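Dish racks, and the stuff that grows under them

A coated wire rack will last for years if you catch the nicks early. The coating goes first at the feet, then wherever a cast iron lid got dropped in by a person who shall remain my husband. Dab the bare spot with clear nail polish, two coats, and leave it overnight.

Plates go on edge with a gap between them. Crowd them and they'll still be dripping at breakfast.

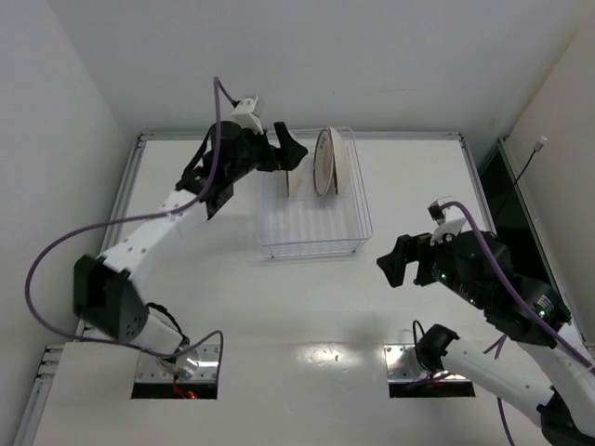 If the wires have gone chalky, that's hard water. Mix white vinegar and warm water half and half, 700 ml in all, and wipe it on with an old sock. Rinse well. Don't soak the rack in it, especially where the coating is chipped, or you'll have rust by January and only yourself to blame.

Pull the feet off if they come off. Bring a strong stomach.

**Plates with a pattern.** Skip the scouring powder, which takes the pattern off along with the egg. Baking soda paste on a soft cloth handles gray knife marks and most tea stains. Kenta Tamura at the Seyoum repair shop told me to dry the rims by hand too, and I do, when company's coming. 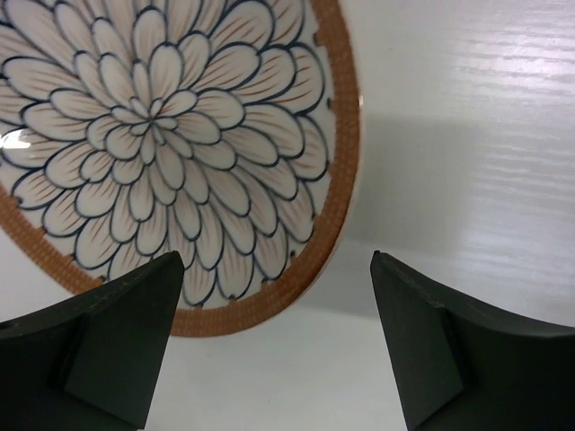
*Big navy-outlined flower on off-white. Soft cloth only.*

Stack the good ones with a coffee filter between each. Paper towel works but sheds.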